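Hermine Kofler has kept books for small nonprofits for 11 years, and she doesn't think much of the new fashion for dashboards. "A board sees a green circle and stops reading," she told me over coffee in Edthorpe. "I'd like them to ask where the money went."

I asked whether Jeltora, the package her last two clients bought, had saved them any time. She shrugged. "They say so. I still fix the grant coding by hand in January."

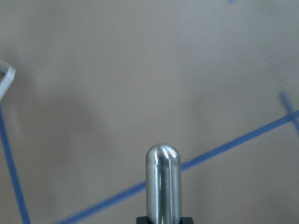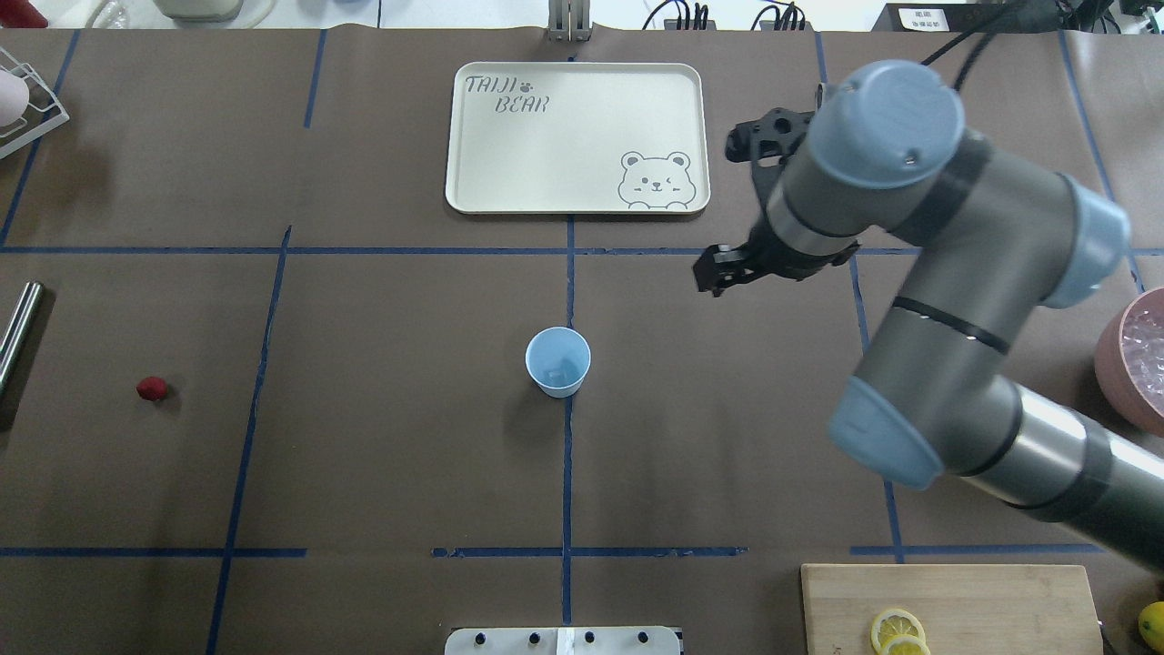

Piyumi Gunawardena disagrees, up to a point. Her board caught a double payment on the dashboard, she told me, and she doubts anyone would have found it in a paper report of 83 pages.

Kofler had heard that one before. "Fine. Who entered it twice?"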